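Home | News | Jobs | Contact

Seasonal nursery assistant, native plants

Posted Aug 4, 2019 by Anouk Nijs

The Van Leeuwen nursery in Gallutville is looking for one person to help us with the growing of native shrubs and grasses. The work is 21 hours per week and it continues until the end of March.

You will sow seed, move young plants to bigger pots, pull weeds and load the ute for deliveries to Girnitz. On Fridays we are open for customers, so you should enjoy to talk with people about their gardens. Experience is welcome, but I can also teach you. A driver's licence is necessary, as the bus stops 400 metres before our gate only two times in a day.

We provide gloves, a hat and morning tea. Bring please your own boots.

To apply, send me a short letter with the names of two persons who know your work. Tell me also which plant you would like to grow better, and what went wrong with it until now. I answer every letter, normally in the same week.

3 comments | 50 shares
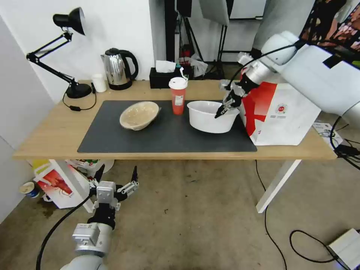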